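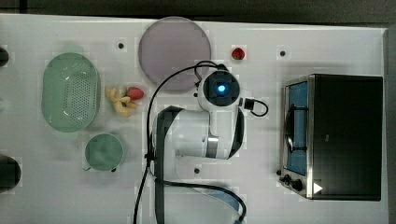

Most of last month went into the part of our software that decides when to stop planning and start over. I wanted to write down where it ended up while I still remember the reasons for the choices.

Some background first. The planner is called Pundska. It takes a goal, a list of objects with poses, and a model of the table, and it gives back a sequence of motions. The perception side is a separate process called Uysal, which looks at the overhead view and publishes the object list. The two were written at different times and they talk over a message bus that we inherited from an older project. The tasks are all kitchen tasks: put the strawberry on the plate, put the bananas in the colander, that sort of thing.

For a long time the rule was simple. Pundska asked Uysal for the object list once, planned the whole task, and ran it. If a grasp failed, it asked again and planned from scratch. This works fine with one object on the table. With a full table it gets slow, and it also gets things wrong in a way that took me a while to understand.

The trouble was object identity. We have two strawberries out at the same time. Uysal gave each detection a number, but the numbers were handed out fresh on every request, sorted by confidence. So strawberry 1 before a failed grasp could be strawberry 2 after it. Pundska would hold on to the old number, because the goal was stored as a number, and go off after the wrong one. In the logs it looked like the planner had changed its mind. I spent two days reading planner code before I printed the raw detections next to each other and saw the swap.

The fix has two parts. First, Uysal now keeps a track for each object between requests. When a new set of detections comes in, it matches them to existing tracks by class and distance, using plain Hungarian assignment. A track that has no match is kept for 21 frames and then dropped. I tried smaller numbers and the tracks died whenever the arm passed over something. I tried larger numbers and objects that had been picked up stayed in the list as ghosts, which the planner then tried to avoid.

Second, goals are no longer stored as numbers. A goal is a small query, something like "the strawberry nearest the plate when the task was given," and it gets bound to a track when the task starts. If the track is lost, the task stops and reports that the track was lost. It doesn't go looking for a substitute. I know some people prefer that it does. I would rather have a clean failure in the log.

The arm hiding things is still the hardest part. From straight overhead, the arm covers the middle of the table, and so do its cables. We mask the arm using the joint angles and the mesh, and that handles the links well. It does not handle the cables. They aren't in the model, they move differently every time, and against a white table a dark cable is a very strong edge. The detector used to report a piece of cable as a spatula fairly often.

I tried three things for this. Adding padding to the mask worked but hid too much of the table. Training with more cable in the images helped, and that is in the current model. The last one was the cheapest: any new detection that touches the arm mask has to survive an arm motion before it becomes a track. If the arm moves and the thing moves with it, it isn't an object. This removed nearly all of the spatulas. The cost is that something placed right beside the arm takes a moment longer to show up.

Color has been its own small problem. The colander and the bowl are the same mint green, and when I first set up the classes I leaned on color histograms to break ties. That was a bad idea with this set of dishes. The colander has holes in it and an oval outline, so shape does the job, and I took the histograms out completely. The plate is the other awkward one. It is pale, the table is white, and under flat lighting the edge nearly goes away. Uysal now fits an ellipse to whatever part of the edge it can find and reports a wider uncertainty on the center. Pundska reads that uncertainty and picks a drop point closer to the middle.

The toaster oven isn't detected at all. It goes in as a fixed box in the collision model, with the pose typed into a config file. If it gets bumped, the config file is wrong. I have a ticket open to fit the box at startup. The glass door makes depth unreliable on that side, so I will probably use the outline of the dark top and leave the front alone.

Now the replanning rule itself. Pundska checks the tracks at the end of every motion segment and compares each one to the pose it assumed when it planned. If nothing relevant has moved, it carries on. If something has moved but the remaining path is still clear, it shifts the end of the path and carries on. Only if the path is blocked does it plan again, and then it keeps the order of the steps and replans the motions. Full task planning happens only when a step has become impossible.

I ran the old and new versions over our set of recorded tasks, 2,733 in total, replayed in simulation. Full replans per hundred tasks went from 74 down to single digits. The median time for a partial replan is under 900 milliseconds, most of it spent in collision checking. I expected a bigger gain in overall task time than we got. Motion takes most of the time, and I haven't touched the speed limits.

Replay hides some things. The recorded detections come from the old tracker, so I had to rerun perception on the stored images, and some of the older recordings were saved with compression that makes the plate edge even worse. I left them in.

The tooling changed a little too. Tramside, our log viewer, can now show the track ID beside each object and draw a line when an ID changes. If I had written that view first, the strawberry swap would have taken ten minutes. It also lets you scrub the planner state and the overhead view together, which used to mean two windows and matching the timestamps by eye. The scrubbing is still jerky on long logs because it loads every message up front.

Fumisau, the low-level controller, is unchanged. It does need a way to blend from one path to another without coming to a full stop, because at the moment a shifted end point still causes a short pause at the segment boundary. I have a branch that does the blend in joint space. It passes the tests, but the elbow swings out more than I like near the oven, so it stays a branch until I have added a check for that.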